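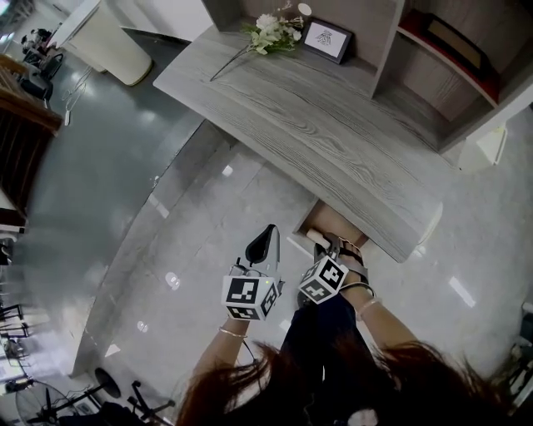

A gripper in each hand, and a small cylindrical object to be fetched from the drawer of a reception counter.

The drawer problem
Are machines ready to take over the chores? We have been promised it for long enough
8 February 2018

My grandmother kept a drawer beside her cooker that held string, birthday candles, two kinds of fuse and a potato peeler that had lost its handle before I was born. She could put her hand in without looking and bring out whatever she wanted. I have thought about that drawer a good deal this winter, while reading and asking and generally making a nuisance of myself on the subject of household robots, and I have come to believe that it is the real test. Never mind chess. Show me the machine that can find the candles.

The people who work on these things are surprisingly cheerful when you put this to them. At Budatton, where they have been at it longer than most, I was told that opening a drawer is now a fairly ordinary request, provided the drawer is a decent one and doesn't stick. Taking a single thing out of it is harder. The fingers have to go down into a space with four sides, close on something that may be lying at any old angle, and come back up without dragging the drawer along too. You and I do this while talking about the weather (and I, for one, usually while looking for my glasses as well).

So a good many of them have gone back to the oldest sort of teaching, which is showing. A person takes hold of a pair of grippers much like the ones a robot might wear, and does the chore with those, again and again, and the record of it is what the machine has to learn from. Kamel, a project I followed for most of the autumn, had gathered 3,636 of these little performances by the time I stopped asking. Of those, 800 involved nothing more glamorous than putting something away.

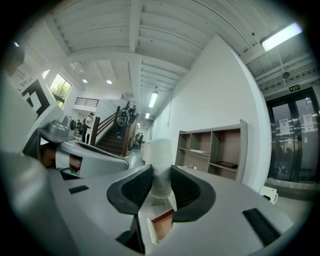 4 min read

I had a go myself, and I was dreadful. It took me 11 tries to lift a cotton reel out of a box. You lose all the small news your fingertips send you, the slipping and the squashing, and have to do everything by eye, like a child learning chopsticks. A slim, upright thing held between two curved black fingers looks perfectly secure, and I would still not have trusted myself to carry one across a room.

The shop floor is further along, as you might expect. Zerulov makes a machine that tidies shelves in stockrooms overnight, and on its own shelves, under its own lights, it plods along very nicely. Move it to a different shop, though, and somebody must spend a day or two introducing it to the place. A home is worse again. Homes have cats in them, and post on the stairs, and the chair that is only there until Sunday lunch is over.

Drirnham, which has been trying out a laundry folder in a sheltered housing block, gave me the figure I liked best: 60 towels in a working day. I fold a towel in the time it takes to sigh, so I was ready to be scornful, but one of the residents put me right. She has bad hands, and she said she didn't mind if it took all day – she had all day, and the towels came out square.

I would put my own guess at the easy chores first, the towels and the plates and perhaps the emptying of the dishwasher, in houses that are willing to be a bit tidy for the machine's sake. My grandmother's drawer will have to wait. I have one just like it now, with the same peeler in it, and last week it took me a good ten minutes to find a fuse.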